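Brelex Cabinet Care Kit: Long-Term Review
Man-sik Yeom
2024-12-18
Filed under: Furniture and finishes

The Brelex kit is sold for cleaning and maintaining finished wood cabinets. It contains a bottle of cleaner concentrate, a tin of paste wax, a soft detailing brush, a pack of cotton cloths and a printed card of instructions. I paid for mine and used it on kitchen and hallway cabinets with three kinds of finish: lacquer, wiping varnish and hardened oil.

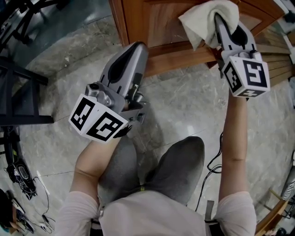
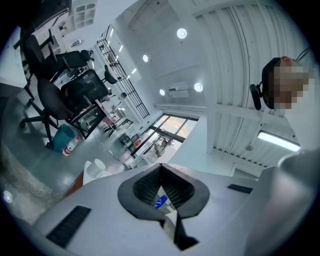

The cleaner is the part of the kit that will see the most use, and it is the best part. It is a mild surfactant concentrate with a low odor, diluted in plain water and applied by cloth. Cabinet fronts do not get dirty evenly. The dirt on a lower panel is mostly dust and floor splash, and the dirt near the top of a door is skin oil plus whatever was in the kitchen air. The first picture has a folded off-white cloth against the upper front of a wooden cabinet, and that is the zone where I would begin with any cleaner, at the normal dilution, before deciding whether the rest of the door needs the same treatment. A folded cloth also gives several clean faces before it has to be rinsed. The Brelex card recommends a fold in quarters, which works, although the cloths supplied are slightly too thick for it.

Cleaner

The label dilution is one capful to a quart of water. At that strength the cleaner removed fingerprints and light cooking film from lacquer in a single pass. Wiping varnish took two passes around the handles. On oiled wood I cut the dilution in half and saw no dulling, but oiled doors should always be tested on an inside edge first, whatever the label says.

Old grease is a different matter. The cabinet beside my range had a tacky brown film along the bottom rail, and the Brelex cleaner softened it without lifting it. Leaving the solution on for 5 minutes under a damp cloth helped. Going past that is a bad idea on any water-sensitive finish. I finished the job with Obi degreaser, which is stronger and smells like it, and then wiped the rail with clean water.

Residue is low. I dried one glossy door with a clean towel and left its neighbor to air dry. The air-dried door had faint streaks under a raking light, and a dry cloth took them off. The card does not mention drying at all. It should.

Cloths

These are flat-woven cotton with an overlocked edge. They lint heavily when new. Wash them before first use, without fabric softener, and keep the first load away from dark clothing. After washing they shrink a little and become more absorbent, and the lint mostly stops. One of mine started to unravel at a corner after a month of weekly washing.

The overlock thread is polyester and harder than the cloth body. On a high-gloss lacquer it can leave fine marks if it is dragged under pressure, so the fold should put the edges inside. Microfiber cleans faster on smooth surfaces, but it snags on open-grain oak and on any door with a chipped edge. Cotton was a reasonable choice for a kit meant to cover several finishes.

Wax

The tin holds a blend of carnauba and beeswax in mineral spirits. It is firm at room temperature and needs to be worked with the cloth before it will transfer. Applied thinly, it hazes in 20 minutes and buffs to a low satin. Applied thickly, it smears, and the excess has to be taken off with more solvent.

On wiping varnish the result was good. The sheen was even from stile to panel, and water beaded on the surface for 7 weeks before I noticed a change. On lacquer the wax added almost nothing visible. It did make the doors slightly easier to dust. On hardened oil it is a poor match: the door went patchy where the old oil had worn thin, and a wax layer has to be stripped before fresh oil can be applied. If your cabinets are oiled, leave the tin closed and buy a maintenance oil made for the finish.

Solvent odor is noticeable for the rest of the day. I waxed in November with the windows partly open, and the drying time was longer than the card suggests. Rags with mineral spirits on them should be spread flat outdoors to dry before they are thrown out or washed.

The tin itself is a weak point. The lid is a friction fit with no lever slot, and wax in the rim locks it shut. A coin does not fit. I use a flat screwdriver, and the rim is now bent in two places.

Brush

I expected to ignore the brush and ended up using it more than the wax. It has a short natural bristle, trimmed at an angle, and it reaches into the inside corners of a frame-and-panel door where a cloth rides over the dirt. Used damp with the diluted cleaner, it cleared old polish from the profile of a raised panel without scratching. It is also useful around hinge cups and behind bar pulls. The ferrule has not rusted. The handle is varnished and a bit slippery with wet hands.

Floors and adjacent surfaces

Drips matter more than the instructions suggest. The cleaner is close to neutral at the normal dilution and wiped off sealed tile with no trace. I would be more careful over polished marble, where any spill should be picked up at once and the spot rinsed. The wax is a greater nuisance. A crumb of it on a polished stone floor is hard to see, easy to step on and slick. I now lay an old towel along the base of the cabinets before opening the tin, and I keep it there through buffing.

Painted walls next to a cabinet run can pick up a tide line from the solution. Wring the cloth well.

Comparison

The nearest alternative is the Grutden wood set, which has a ready-mixed spray and a liquid polish. The spray is more convenient and costs more per door over time. Its polish goes on in half the time of the Brelex wax and wears off much sooner. Grutden does not include a brush, and its cloths are thinner and lint less.

Flutier sells a single cream that cleans and waxes together. I used it on a hallway cupboard last year. It is fine for a surface that is already clean. On a greasy door it seals part of the dirt under a soft film, and removing the film takes longer than separate cleaning would have taken in the first place.

Yield

The concentrate bottle is marked 297 milliliters. Cleaning a mid-sized kitchen weekly at the label dilution, I have used a little under half of it. The wax has barely dropped below the rim. For most households the cloths will wear out first, and Brelex sells replacements only as part of a larger pack.

Instructions

The card is printed on both sides in small gray type, and the finish chart is on the back. The chart lists lacquer, varnish and "natural wood" without saying whether the last one includes oil. I wrote to the company to ask and received a link to the same chart. The safety text for the solvent is complete and correctly placed.

Verdict

I recommend the kit for varnished cabinets and, with the wax left out, for lacquered ones. Owners of oiled cabinets would do better buying the cleaner alone, if their store carries it separately; mine does not. The cleaner and brush are good, the cloths are adequate after washing, and the tin needs a new lid design.

Pros: low-residue cleaner, useful brush, long-lasting concentrate.
Cons: lint from new cloths, lid seizes, vague advice for oiled wood.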